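We use cookies to remember your settings. By continuing to read you accept this. Accept | Manage

Choosing a backdrop: notes from a panel workshop

9 January 2001
By a staff writer, Doltstead Trade Review

The workshop occupies the ground floor of a former dye store in Braltberg. It trades as Weerasinghe Panels and makes printed linings for display cabinets, shop fittings, small stages and enclosed benches. The senior printer agreed to talk on condition that the conversation stayed on method. Prices were not discussed.

Most enquiries, the printer said, start with the wrong measurement. "People send the outside size. I need the inside size, taken at the top and again at the bottom, with the posts marked. A lining is fitted between posts. If the posts are out of square, the sheet will show it along one side."

The firm asks for two sets of figures taken on separate occasions. Where they disagree, someone from the shop goes out with a steel rule. The largest single sheet the press will take is 500 mm wide, and anything wider is made up from strips with the join placed behind a post or along the edge of a motif.

Ground colour comes first. The printer prefers dark grounds for any enclosure with a pale floor. "A white floor throws light up the walls. On a cream panel you lose the drawing in the lower third. On a dark green or a teal it holds." The ground is laid in two passes with a full night between them. A third pass was tried in November on an order for the Bravville arcade and gave no better cover.

Ornament is kept large. The shop's pattern book lists ovals, discs, single stems and leaf forms, and little else. "Small repeats look busy once there is anything standing in front of them," the printer said. "You want shapes that can be half hidden and still be read. An oval will do that. A rose with 30 petals will not."

That figure was withdrawn a moment later as a manner of speaking.

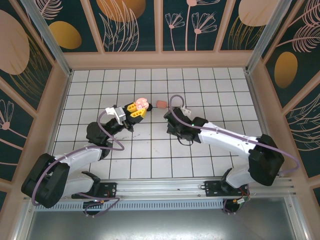

Teal panels with gold ovals, line-drawn stems and a peach disc on the left wall.

On the placing of shapes, the printer was specific. Ovals go high, because the lower part of a wall is usually masked by whatever is at work or on show. Discs are put on a side wall, where they are seen at an angle and appear narrower. Line work goes on the back wall, which is viewed nearly square on. "A thin line on a side wall disappears. I have had it sent back to me for that."

Asked about pink on teal, the printer said the combination needs care. Straight pink over a dark ground turns grey. The shop lays a white line first and prints the pink over it, slightly narrower, so that no white shows. Registration has to be held closely along the whole stem. Gold is simpler, being opaque, but it marks when handled and is always the last colour on.

Posts and trim are painted to a separate card. A pale pink with some beige in it sits well beside peach and does not compete with the gold. "Pure white posts cut the thing into boxes. Black posts do the same. Go for something between the floor and the ornament."

Floors are supplied by others. The printer's only request is that tiles be laid and cleaned before the linings go in. Grout dust settles on the printed face and cannot be wiped off without leaving a bloom. Bare metal along the front, such as a rail or a vent strip, is best left alone.

Care is brief. Dust with a dry, soft brush, working downwards. Use no spirit of any kind on the gold. A panel in normal use should be looked at twice a year for lifting at the corners, which can be pressed back with a little paste if caught early. Panels kept in store should lie flat, face to face, with tissue between, in stacks of up to 190.

The shop keeps 400 screens on racks along the north wall, filed by motif and then by size. Old screens are washed out and restretched when the mesh slackens. The leaf set is the oldest still in use and is due to be recut, with the feathering drawn slightly wider, as the present one clogs on long runs.

Measured drawings may be left at the Doltstead counter or posted to the works.

Page last updated: 9 January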